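Magenta (color)

Magenta is a color between red and blue, usually described as a purplish red or a reddish purple. It is one of the three colored inks used in ordinary color printing, with cyan and yellow, and on a computer or television screen it is made by lighting red and blue together with no green. Magenta has no place of its own in the spectrum of visible light. The name is also used for an early synthetic dye, for several artists' pigments, and loosely for many strong pinks and purples.

Contents
Name
Dye
Light and vision
Printing
Screens
Paint and pigments
Common questions
See also

Name

The color takes its name from the dye, and the dye takes its name from Magenta, a town in northern Italy west of Milan. A battle was fought there in the middle of the nineteenth century, shortly before the dye came on the market, and dye makers of the period liked to name new colors after events in the news. The same dye was first sold in France as fuchsine, after the fuchsia flower. Both names stayed in use. In chemistry the dye is still mostly called fuchsine, while magenta became the common English word for the color.

Before the word was coined, cloth and paint of this kind were called crimson, rose, purple or lake, depending on the trade and the material.

Dye

Magenta dye was one of the first colors made from aniline, a liquid obtained from coal tar. Mauve had come a few years earlier and had shown that a dye made in a factory could be sold at a profit. Magenta was cheaper to make and brighter on silk and wool, and it soon became fashionable for dresses, ribbons and gloves. It did not take well on untreated cotton, which had to be prepared with tannin or a similar substance first.

Early production was dirty and often dangerous. Some makers used arsenic acid in the process, and waste from the works found its way into wells and streams. Other methods later replaced it. The dye also faded quickly in daylight, and surviving garments from the period are often duller on the shoulders and outer folds than along the seams. Museums keep such pieces in low light.

Fuchsine is still used in laboratories, where it stains bacteria and tissue for the microscope.

Light and vision

The human eye has three kinds of cone cells, which respond most strongly to long, middle and short wavelengths of light. A single wavelength can look red, orange, yellow, green, blue or violet. Light near 500 nanometers looks bluish green, and light at 600 nanometers looks orange. No single wavelength looks magenta. The color is seen when the long and short wavelength cones respond strongly and the middle ones respond weakly, and for this a mixture of light from both ends of the spectrum is needed.

On a color wheel, magenta fills the gap between violet and red. It lies opposite green. A person who looks steadily at a bright green shape and then at a white wall will usually see a pinkish or magenta afterimage for a few seconds.

Colors of this group are called extraspectral or non-spectral. On the chart used by color scientists they lie on or near a straight edge known as the line of purples, which joins the two ends of the curved line of spectral colors.

Printing

In four-color printing, magenta ink is used to absorb green light and reflect red and blue. Printed over yellow it gives red, and over cyan it gives a deep blue. Black ink is added for text and for shadows. The magenta used by printers, sometimes called process magenta, is redder and less vivid than the magenta of a screen. A design that glows on a monitor can therefore look flat on paper, and printers commonly ask customers to approve a proof.

The order in which the inks are laid down varies from one press to another. Each ink is printed as a pattern of small dots, set at its own angle so that the patterns do not clash. Magenta and cyan are dark enough for a badly chosen angle to show, while yellow is pale and causes less trouble.

In home printers the magenta cartridge is used up faster by photographs of people than by most documents, as skin tones of every kind contain a good deal of magenta and yellow.

Screens

Screens produce color by adding light. Red and blue at full strength with green switched off give the strongest magenta the display can show. In the notation used for web pages this is written FF00FF, a code in base 16 with two digits each for red, green and blue. Web standards list it under two names, magenta and fuchsia, and they mean exactly the same color.

Lowering all three values together darkens the color toward purple. Raising the green value makes it paler, through orchid and pink, until it reaches white. Programmers have often used full magenta as a stand-in for transparent areas in small pictures, as few real subjects contain it.
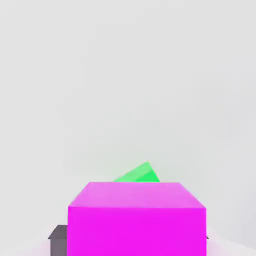 Why is there no magenta in a rainbow?

A rainbow spreads sunlight out by wavelength, with red on one side and violet on the other. Magenta needs light from both ends at once, and in a single rainbow those ends do not meet. Faint purplish bands do sometimes appear just inside a bright bow, where extra bands of color overlap the main one.

Paint and pigments

Painters had few good magentas before the twentieth century. Lakes made from cochineal or madder came close but were expensive, or leaned toward red. The aniline dye was made into paint as well, with poor results in strong light. Quinacridone pigments, introduced in the second half of the twentieth century, were far more lasting and are now the usual choice for artists' paint, car finishes and outdoor plastics.

Paint names are not a reliable guide. Two tubes labeled magenta may hold different pigments, and one may contain white or a blue added to adjust the shade. The pigment code printed on the label, such as PR122 or PV19, is more useful to a buyer than the name.

In gardening, magenta describes flowers such as rose campion, some geraniums and many bougainvilleas. The showy parts of a bougainvillea are bracts, a type of leaf, and the true flowers inside them are small and pale.

See also
Aniline
Color wheel
Cyan
Fuchsia (color)
Line of purples
Mauve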